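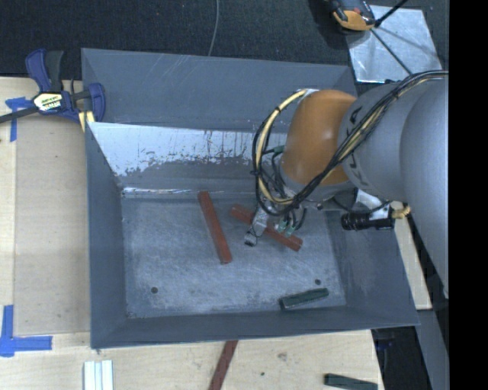
Grey metal bin with two reddish-brown bars and a short dark green block on the floor.

Cleaning and re-marking a scuffed parts bin
Posted 7 Aug 2019 by Praltstead Stores

Our workshop is reviewing the condition of its open-topped metal bins. The floor of the one shown is covered in fine swirling scratches, and the slope at the back has a pale, whitish area with dark specks. The bin is 90 cm long and has been in service since May. We would appreciate advice on two matters. First, should the scratched floor be refinished or simply left as it is? Second, there are two small round holes toward the front of the floor. May these be plugged? Our supervisor is concerned that small offcuts will fall through. The bars themselves are too large to do so.

Trilton Maintenance Desk
Refinishing is not normally warranted for surface scratches. Members are advised to run a gloved hand over the floor of the bin, with the bin emptied beforehand. If no raised edge can be felt, the floor may remain in use. Any burr should be dressed with a fine file and the filings vacuumed up, as they will otherwise mark the next load.

With respect to the holes, please consult the supplier's drawing before plugging anything. In some bins they are for drainage and in others they take fixing bolts. Our own bins have 10 mm holes, which we have fitted with removable rubber plugs at a cost of 38 cents each. They are taken out for washing and put back once the floor is dry.

The pale area cannot be judged from a picture. Wipe a small patch with a damp cloth and mild detergent. If the colour does not change, it may be wear or reflected light, and no further treatment is recommended.

Lins
We plugged ours with tape. It lasted 3 weeks.

Zomero Workshop Services
The previous reply on rubber plugs is supported. It should be added that short pieces such as the green block ought to be kept in a separate tray, as they tend to end up under the longer bars and are overlooked at stocktake. A label on the outside of the front wall, giving the contents and the date of last cleaning, is also recommended.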